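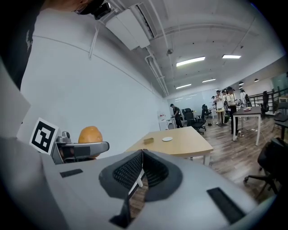 Figure 3. Thin white cable hanging along a tall white wall, close to the ceiling.

4.2 Surface cables and the division of responsibility

In the interviews we asked the tenants to speak about every cable that is fixed on or hanging from a wall in their home. The question looked simple, but it produced long answers. Many tenants did not know who had installed a given cable, and for this reason they did not feel free to remove it. In the 55 dwellings of the Stornley sample, 33 had at least one cable whose origin the present tenant could not explain. We call these cables "inherited", following the use of the word by Quispe in our first field notes.

Inherited cables were most frequent in the upper part of the wall. Low cables, near the baseboard, are touched by furniture and by the vacuum cleaner, so tenants notice them and form an opinion about them early. High cables are seen every day but they are not handled. When a wall is repainted, the painter often goes over the cable together with the wall, and after two or three paintings it is difficult to say if the cable is older or newer than the tenancy. White cables on white walls (as in Figure 3) were mentioned less in the first part of the interview than dark cables. Several tenants remembered them only when the interviewer asked about the area near the ceiling.

The lease documents give little help. The standard lease used in Stornley speaks of "fixed installations", which belong to the owner, and "movable items", which belong to the tenant. A cable held by clips can be put in either group. The Numcombe lease, which we used for comparison, has a separate paragraph for surface cables, and it obliges the owner to list them at the start of the tenancy. In Numcombe the tenants could answer our question more quickly, although some of them had never read the list.

We found three ways in which tenants deal with this uncertainty. The first is to leave the cable as it is, and this was the most common. The second is to move the cable to a less visible position without disconnecting it. The third is to cut it, usually after asking a neighbor. One tenant in the Sotelo building cut a cable in July and learned later in the same week that it served the door intercom of the floor above. The repair was paid in equal parts by him and by the owner, at a total of 800 in local currency, and both considered the result unfair.

The age of the building had a weaker effect than we expected. Buildings of more than 60 years had more cables in total, but the share of inherited cables was similar to that of the newer ones. The number of previous tenants seems to be a better predictor. Agbayani (fieldwork memo) suggests that each change of tenant removes part of the knowledge about the dwelling while the physical installation stays, and our data agree with this view. We could not test it fully, as the owners did not keep complete records of former tenants.

A limitation must be mentioned. Our interviews lasted around an hour and were held in the main room, so cables in bathrooms and storage rooms are probably underreported. The next section examines how the same tenants describe pipes and vents.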